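Cross-posting (social media)

Cross-posting is the practice of publishing the same item, or a lightly edited copy of it, on more than one social network. The term is older than the networks themselves and was first used for messages sent to several newsgroups at once, where it was widely considered bad manners. In current use it mostly refers to small businesses and bloggers who write one update and send it everywhere.

Methods

The simplest method is copying and pasting by hand. Scheduling tools such as Tedlow and Rusent do the same job from a single screen, sending a queued post to every linked account at a chosen time. Ukness works differently: it watches one account and repeats whatever appears there. Free plans are usually limited. Tedlow's allows 15 queued posts, and Rusent's stops working after 14 days unless the user pays.

Length is a common source of trouble. A caption of 700 characters that fits on one network may be cut in the middle of a word on another that allows only 300. Most tools show a warning, but Ukness trims the text without asking. Tags and account names also travel badly, as a name that belongs to one company on the first site may belong to a stranger on the second.

Images

Pictures are cropped again by each network, and a wide shot can lose its sides when it is shown as a square. Preview panels are supposed to catch this, though the preview and the published post do not always match. Home and garden accounts are heavy users of cross-posting, and the same few kinds of picture tend to turn up on all of their pages.
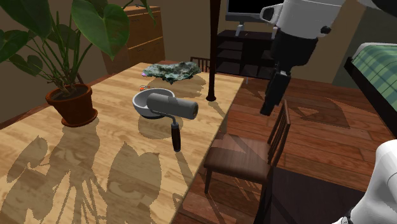
Potted plant on a light wood table, computer rendering.

Claimed benefits

Sellers of scheduling software say that cross-posting saves time and widens an account's audience. The first claim is easy to accept. The second is harder to check. Follower lists overlap, and a person who sees an update on three networks is often counted three times in the reports these tools produce. Fuchs, a reporting add-on, advertises a "combined reach" score but has never published the method behind it.

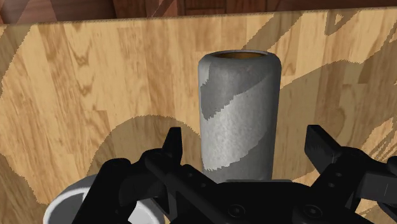 Before-and-after comparisons have similar problems. An account that starts cross-posting often begins posting more frequently in the same month, and any growth could come from either change. The case studies on vendor sites rarely separate the two, and accounts that saw no growth seldom appear in them.

Criticism

Critics argue that repeated posts read as automated and draw fewer replies. Evidence for this is also thin, and much of it comes from consultants who charge to write separate posts for each network. A more practical complaint concerns comments. Questions left on a secondary account can go unanswered for weeks when the owner only logs in to the main one.

It is often said that networks push down posts sent through outside tools. The claim is repeated in many marketing guides, usually with a link to another marketing guide.

See also

Content syndication
Link preview
Social media scheduling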